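Leave the Play Kitchen Alone

By Amanuel Mamo

There is a shelf unit in the family room at the Nanumdale library with 17 clear bins on it. Each bin has a label with a word and a drawing. One says FRUIT. One says CANS. One says POTS AND PANS. My daughter is four, and the first time we went she pulled out three of the bins, dumped them on the rug and put the lid of one of them on her head. A mother near us started sorting the pieces back before my daughter had even sat down.

I understand the urge. I did the same thing at home for two years. Every night I put the play food back where it belonged, with the vegetables on the top shelf of the toy stove and the dishes underneath. Every morning my daughter took it all apart, and I took that as a sign that she hadn't learned the system yet.

In May I stopped. I had a bad back that week and couldn't get down on the floor, so the play kitchen stayed how she left it for six days. What I noticed was that she played longer. She came down in the morning and went straight back to whatever she had going the day before. Until then she had been spending the first part of every morning undoing my work.
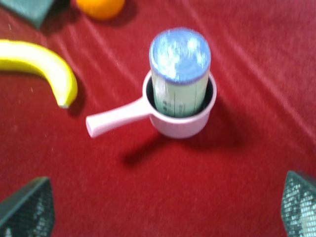
Adults sort by what a thing is. A can is a can, and it goes with the other cans. A small child sorts by what is happening at the moment. If soup is being made, then the can is in the soup, and it goes in whole because she has no reason to open it. If a blanket is the table, then everything for dinner is on the blanket. It looks like a mess to me, but she can tell you where each piece is and what it is doing there.

My neighbor Kahsay disagrees with me, and he raised four kids, so I listen to him. He says children need to learn to put things away, and that a parent who lets toys sit out is teaching them that someone else will deal with it. I think he is right about shoes and coats. I think he is right about real dishes too – my daughter carries her own plate to the sink and has since she was three. But a game that is still going is a different matter. I wouldn't put away a jigsaw puzzle Kahsay had half done on his dining table.

There are limits. We need to walk across the room. Anything on the stairs gets picked up, and on Saturday I vacuum, so everything goes in one big box. It is one box, with no sections. She digs through it on Sunday and starts over.

I would like the library to try the same thing. Get rid of most of the bins and keep two large ones. Parents could stop policing the rug, and the staff would have less to re-sort at closing.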